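Prillonell Refurbished Desktop Tower -- Opened, Sorted and Sold for Parts or Rebuild

Share (176) Comments (3,427 views, 2 replies)

Full-size business tower with a dark gray case. Sold without a hard drive and without an operating system. Side panel, screws and power cord are packed with each unit. Updated 24th November.

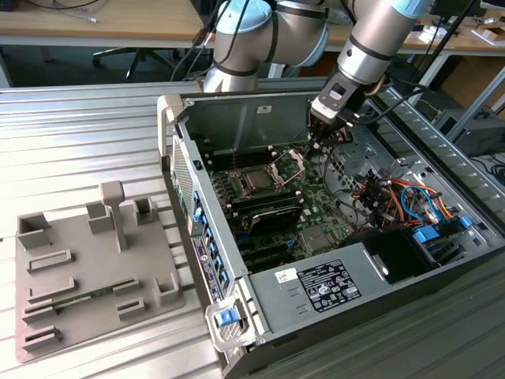
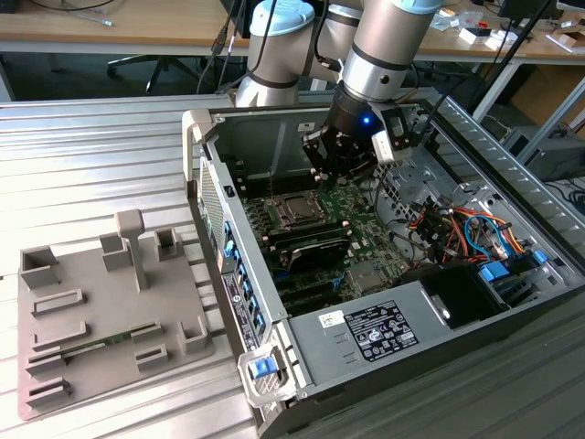

Side panel off, green motherboard in the middle, blue drive latches over by the wiring.

Fukby asks in the comments whether the drive latches are sold apart from the case, having snapped one on an older tower and found that tape does not hold it for long. They are. Order them in pairs from the spare parts page and give the case type in the notes box. Savolainen replies that the old ones come out easier if the drive is slid out first, and that a warm room helps with stiff plastic.

What you get

-- One tower case with side panel
-- Motherboard with processor fitted
-- Power supply unit, wired in
-- Two blue drive latches
-- Power cord and a small bag of screws

Memory is not included unless you add it at checkout. The choices are listed in the drop-down box, and whatever you pick is fitted before the tower is packed. If you have your own memory, check the type printed on the stick against the listing before you order. We do not take back memory bought elsewhere.

Condition

These are used machines. Expect scuffs on the case and some shelf wear on the corners. Stickers from earlier service work may still be on the inside. We leave the power supply label in place so that you can read the ratings for yourself.

Every tower in this batch gets a basic check: it has to power on, show a picture and stay on for 100 minutes. Towers that do not pass go into the parts-only listing at a lower price. The parts-only units look much the same from the outside, so please read the title of the listing before you pay.

Working inside the case

Unplug the power cord and hold the power button down for a few seconds. Lay the tower on its side on a firm table and take off the side panel. Keep the screws in a dish. Touch bare metal on the chassis before you reach for the board.

The processor sits under a metal bracket. Open it only if you mean to change the processor or clean it. The chip goes in one way; look for the mark on the corner and lower it straight down. Do not press on it. Close the bracket, put on fresh thermal paste and refit the cooler before you switch on.

Wires from the power supply should be kept clear of any fan. A cable tie or two will do. Our Rulton cable kit has short ties that fit well in this size of case, and there is a strip of hook tape in the bag as well.

Drives slide into the bay and are held by the latches. Push until you feel the latch catch. If a drive rattles, take it out and try again before adding screws.

Shipping

We have about 200 of these towers from one office clear-out, collected in June, and they go out in the order the orders come in. Each is packed upright in a double-wall carton with foam at both ends. Keep the carton until you have tested the machine. Returns have to come back in the same packing, with the order number written on the outside.

Pickup from the Prillonell counter is free. Bring the order email. Large orders need a day's notice so we can get them down from the upper shelves.

Warranty covers the motherboard and power supply. It does not cover bent socket pins, so check the socket on arrival if you plan to swap the processor.

Related items

Rulton cable kit, small
Drive latches, blue, pair
Thermal paste, single-use tube
Desktop tower, parts only
Replacement side panel, dark gray

This site uses cookies to remember your cart. By staying on this page you agree to their use. Accept | Settings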